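3.2 Tableware and Surfaces

The study looks at how bowls are set down, nested and turned over on an ordinary wooden tabletop. We chose bowls because they are common in every kitchen, because they are handled many times a day, and because the same bowl offers very different things to hold depending on which way up it stands. An upright bowl has a rim that can be pinched from one side. A bowl lying face down has no rim within reach and must be taken by its sides or tipped first. Most of the literature on table clearing treats the two cases as one, and we wanted to keep them apart.

The tableware was bought in two lots. The first lot came from the Trarby range and is made up of bowls with a white outside and a colored inside. The second lot, sold as Kurker, is white throughout. Both are cheap, everyday goods of the sort found in shared kitchens and student housing. We left out anything with a handle, a lid or a foot taller than a finger's width. Plates were used only in the stacking trials reported in Section 5 and are not discussed further in this section.

Color matters more than we had planned for. In our early trials with plain white bowls, people scoring the recordings often could not say whether a bowl was upright or face down when it stood at the back of the table. A white bowl seen from a low angle is a pale rounded shape either way. With a colored inside the question settles itself as soon as any part of the inner surface can be seen. We therefore used the two-color bowls wherever the task turned on orientation, and kept the plain ones as the harder case. The scorers were told to write "unclear" if they could not tell, and they used that label 14 times in the final set, always for a plain bowl.

The tabletop is light wood. We considered covering it with a cloth, as is done in some earlier work, but a cloth moves when a bowl is dragged and hides small errors in how the bowl is set down. Bare wood lets a bowl slide a short way when it is pushed, much as it would on a kitchen table at home. The surface was wiped at the start of each session and again after any trial in which food was used. No mats or place markers were put down. Starting positions were set from a paper template, which was then taken away.

3.3 Tasks

Three tasks were used. In the first, which we call set, a single bowl is moved from one part of the table to another and left standing upright. In the second, turn, a bowl that is face down has to be brought upright, or the other way around. In the third, nest, one bowl is placed inside another of the same size. The instruction for each task was one short sentence, read aloud the same way every time.

The whole set contains 300 trials. Of these, 93 were turn trials and 97 were nest trials, and the rest were set trials. The mix was not balanced on purpose. Turn trials take longer to reset, and we stopped adding them once the scorers' labels had become steady. All trials were run in the afternoon or early evening, over several weeks in November.

A trial ended when the bowl had been at rest for a slow count of three, or when it left the table. A bowl was taken as upright if its full base touched the wood. A bowl leaning on the wall of another did not count as nested, even if most of it was inside. This rule was stricter than the one used in the Valcárcel protocol, where any overlap of the two rims is enough, and our nesting scores should not be compared directly with scores obtained under it.

3.4 Arrangement of the Table

Where a bowl stands in relation to the others changes the task a good deal. With one bowl in the middle of a clear stretch of wood, every side is open. With a second bowl close by, one side is blocked, and the person planning the move has to decide whether to shift the neighbor first or come in from the other direction. We used three spacings. In the wide spacing there was room for a whole bowl between the two. In the middle spacing the gap was half a bowl. In the close spacing the rims touched.

We also varied how near the bowls stood to the edge. Bowls near the edge are easier to reach but leave less room for a mistake, and in the Anda kitchen survey these were the places where people most often left dishes before clearing them away. To stay close to that habit we placed a share of the bowls near an edge in each of the three tasks. The remaining bowls stood farther in.

The view close to the table is often partial. Figure 1 gives a case in which the left half of a bowl can be seen, and this is enough to identify it as upright from the red of its inner surface. The large white object nearer the edge is harder to read. From this view alone it could be a bowl lying face down or a round container of some other kind. Views like this one were kept in the set and scored in the same way as the rest — leaving them out would have removed the very cases in which the color of the inside makes a difference.

Chipped bowls were replaced with others from the same lot. Small scratches on the wood were left as they were. The results for each spacing are given in Section 4, with the edge positions listed separately.

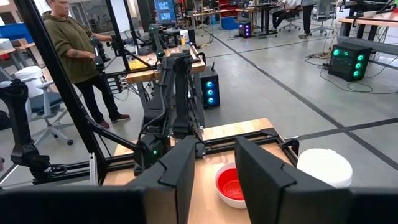
Figure 1. Upright bowl with a red interior on the wooden tabletop, with a large white rounded object toward the right edge.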